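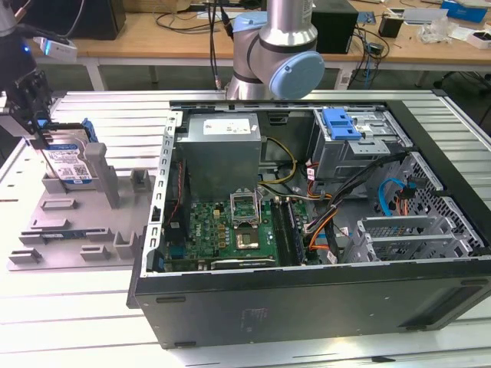 Tower cell, fixed camera view. Left gripper with a hard disk drive at the fixture tray; open case on the slotted table.

Cuvesa: PC teardown and rebuild set

README, student project, robotics option
Maintained by Tamsin Marchetti. Supervised by Fergal Brennan.
Last edited Wednesday, August 15, 2018

Summary

Cuvesa is a set of recorded robot runs on desktop computer parts. It was made by the second-year project group as the practical half of the robotics option. Each run covers one short task on an open tower case, or a move between the case and the fixture tray. There are 393 runs in this release. The group drove the arms by hand controller; no run was made by a trained model.

The set was made for the group's own coursework on grasp timing and part placement. Other groups may use it on the terms given under Licence.

Contents

runs/ – one folder per run, numbered in order of recording
tasks.csv – task name, start part, end part and operator code for each run
calib/ – camera and arm calibration, one file per recording day
fixtures/ – drawings of the tray, with dimensions in millimetres
tools/ – scripts for playback, trimming and checking
notes.txt – lab log, lightly edited

A run folder holds the fixed camera video, the gripper camera video, joint positions and gripper opening. Video and joint data share one clock. Runs recorded before the clock fix in July have a file called offset.txt; add that value to the video time before lining it up with the joint data.

Set-up

The case lies on its side on the slotted table with the side panel off. The tray is clamped to its left and does not move within a session. The tray has slots, notches and upright posts, and drives are set down against the posts. Positions are given from the front left corner of the tray, as seen by the operator.

Each gripper carries a small camera module. Check the indicator light before starting. If it is off, the playback script will still write a video file, but the file will be empty and check_run.py will reject it.

The motherboard stays in the case for all drive tasks. Some of these were run with the bracket on the processor socket left open. This has no effect on the drive tasks, but it changes what the fixed camera sees, so the state is noted in tasks.csv under socket_state.

Tasks

drive_to_tray – take the hard drive from the cage and set it in the tray
drive_to_cage – the reverse
drive_regrasp – lift the drive in the tray, set it down, take it again by the long sides
memory_seat – put a memory module in its slot and press until the clips close
cable_clear – move loose cables away from the drive cage

cable_clear is the least even of the five. Operators did not agree on what counted as clear, and the rule was changed once. The column rule_version gives the rule in force. Do not mix versions when comparing times.

Labels

Each run is marked done, part done or failed. One operator drove and a different one marked. Where the two disagreed, Fergal Brennan watched the video and his mark was kept. A drive that is in the right slot but leaning on a post is marked part done.

Grasp and release times were marked by hand from the gripper camera. Start and stop times come from the controller log and include any pause before the first move.

Known faults

Runs with the suffix b are repeats after an emergency stop. The first attempt is kept under the same number with the suffix a.

Light from the window changes during afternoon sessions. White balance was not locked until session 3.

The background table was in general use and its contents vary between sessions. Crop the fixed view with tools/crop.py if this matters. The default crop keeps the case and the tray.

Force values are not included. The sensor drifted and was not trusted by the end of the first week.

Playback

Run tools/play.py with the run number. The default step is every frame. Use the option --skip for long cable_clear runs – some pass 4,000 frames and load slowly on the lab machines. Anything over 3,000 frames is split into two files and joined at playback. Keep both halves in the same folder.

Licence and contact

Free for teaching and for student work. Name the set and the release in any report. For other uses, write to Fergal Brennan through the department office. Faults in the files should go to Tamsin Marchetti with the run number and the name of the script that failed.

To do

Redo the calibration file for the last recording day.
Add the memory_seat runs still on the second lab machine.
Rename operator codes so that they match the lab log.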